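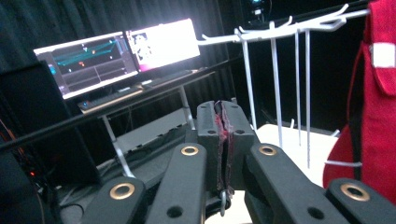

Figure 3. Gripping cloth with the hand-held gripper. A strip of dark red and black frayed fabric is held between the two fingers, with a white rack at right.

4.2 Cloth handling

Folding and hanging remain the weakest part of the household set. Of the 901 cloth trials we ran at Skolwood, 693 ended with the item in the goal position. Rigid items such as cups and boxes did much better under the same policy and the same time limit.

Most failures began at the grasp. Frayed or thin fabric, like the strip in Figure 3, gives the fingers very little to close on, and a grip a few millimetres off centre often picked up one layer when the task called for 2. The policy seldom recovered from this. It would carry on to the rack and release the cloth beside the hook - a motion that was correct in every respect except for what it was holding.

Colour had a smaller effect than we expected. Dark cloth was slightly harder to pick up from a dark surface, but the difference disappeared once the wrist view was cropped more tightly.

The Grotska baseline, retrained on our demonstrations, failed on over 103 of the same trials before reaching the rack. We did not tune it further, and the comparison should be read with that in mind. Results for the Umadholm workshop tasks, where the cloth is a heavier shop rag, are given in Section 4.3.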